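Demolitz Jutance – Teleoperationsplatz für zwei Arme

Wer einem Roboter etwas beibringen möchte, das sich schlecht in Programmzeilen fassen lässt, der zeigt es ihm am besten selbst. Genau dafür haben wir den Jutance gebaut: einen Arbeitsplatz, an dem Sie zwei Führungsarme in die Hand nehmen, während zwei Folgearme über dem Tisch jede Bewegung mitmachen. Man muss dafür nicht programmieren können, und die meisten Kundinnen und Kunden finden schon am ersten Nachmittag Gefallen daran – uns ging es damals genauso!

Besonders gern empfehlen wir zum Einstieg Aufräumaufgaben mit weichem, unregelmäßigem Material. Zerknülltes Papier in einen Behälter zu legen klingt nach Kinderspiel, verlangt dem Greifer aber einiges ab, denn jedes Knäuel will ein wenig anders angefasst werden. Planen Sie ruhig 80 Vorführungen je Aufgabe ein und verteilen Sie die Stücke jedes Mal neu auf dem Tisch.

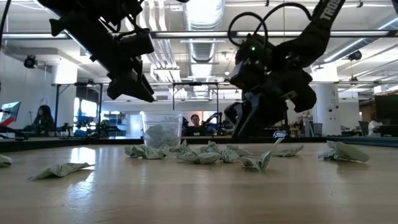
Aufgezeichnet wird mit der mitgelieferten Software Laxdal. Sie speichert Gelenkstellungen, Greiferöffnung und Kamerabilder gemeinsam ab, und mit dem Fußpedal beginnen und beenden Sie eine Aufnahme, ohne die Führungsarme loszulassen. Misslungene Durchgänge lassen sich gleich am Platz verwerfen oder, wenn Sie das lieber mögen, mit einer Notiz versehen und aufheben.

Zum Lieferumfang gehören:
2 Führungsarme mit Handgriffen
Fußpedal, kabelgebunden
Softwarelizenz Laxdal für 12 Monate
Einweisung bei Ihnen vor Ort

Die Folgearme wählen Sie passend zu Ihrer Anwendung dazu. Haben Sie schon welche im Haus, schreiben Sie uns bitte Hersteller und Modell, dann prüfen wir die Anbindung vorab und kostenlos. Für feinere Arbeiten gibt es den Handgriff Grilton mit leichtgängigerem Abzug, auch zum Nachrüsten.

Die Lieferzeit beträgt derzeit 9 Wochen. Gern führen wir Ihnen den Platz vorher in unserer Werkstatt vor – bringen Sie ruhig eigene Teile mit.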